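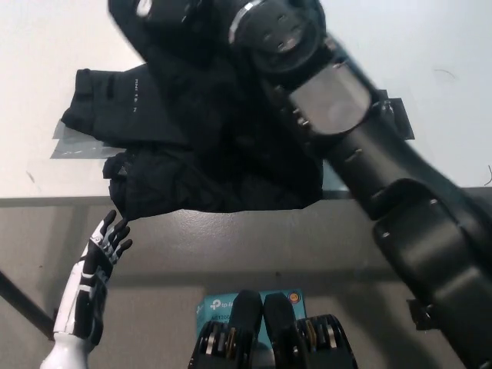

How long does a wool sweater need on the Jernholm drying rack before you can put it back in the wardrobe?

In my flat it needs one night and most of the next morning, if the sweater went through a spin before and lies flat on the top level. A thick one with a collar needs until the evening.

I bought the Jernholm last November, after my old rack lost a leg. I live on the second floor in Prumovbridge, in a house where the windows face the river and the air is damp for half of the year. There is no tumble dryer and no balcony, so all the washing of two persons must dry in the living room. I write this review because I read many before buying, and most of them were written on the day the parcel came.

The rack has three levels which fold down from a middle frame. The two lower levels are ordinary bars. The top one is a net, and this is the reason why I chose it. A sweater on bars gets lines across the chest, and on a hanger it gets long shoulders. On the net it keeps its form. I can lay one large sweater there, or two small ones if the sleeves are folded inside.

Putting it together took me 45 minutes. The instruction sheet has only drawings, and in the fourth drawing the hinge is shown from the back, so I mounted it wrong and had to take it off again. You need a cross screwdriver, which is not in the box. The spare screws are in a small bag glued under the lid of the carton. Look there before you throw the carton away. I found mine in the paper bin.

After these months the bars have no rust. The plastic corners have become a little yellow on the side of the window, but they hold. One wheel makes a noise when I push the rack over the door step. I put a drop of sewing machine oil on it and the noise was gone for two weeks, then it came back, and now I leave it.

What I don't like is the lock for the net. It is a small sliding piece and it must click on both sides. If only one side clicks, the net seems firm, and when you put a wet towel on it, it goes down on that side. This happened to me three times. Now I press on both corners with my hand first.

Jeans are also a problem. The distance between the lower levels is too small for them, so the legs touch the level under and stay damp at the knee. I hang them over the door instead. For shirts, underwear and bed linen the space is enough, although a double sheet must be folded in four and turned once.

Before the Jernholm I tried the Hodell of my sister for a month. The Hodell is lighter and easier to carry up the stairs, and its bars are thicker, which is kinder to trousers. But it has no net, and it moves when somebody walks past it quickly. If you wash mostly cotton, I would take the Hodell and save the money.

Folded, the Jernholm is 7 centimetres thick and goes behind my wardrobe without scratching the wall. I would buy it again, with a better lock if they ever make one. The net can be ordered separately from the shop, and I have already asked for a second.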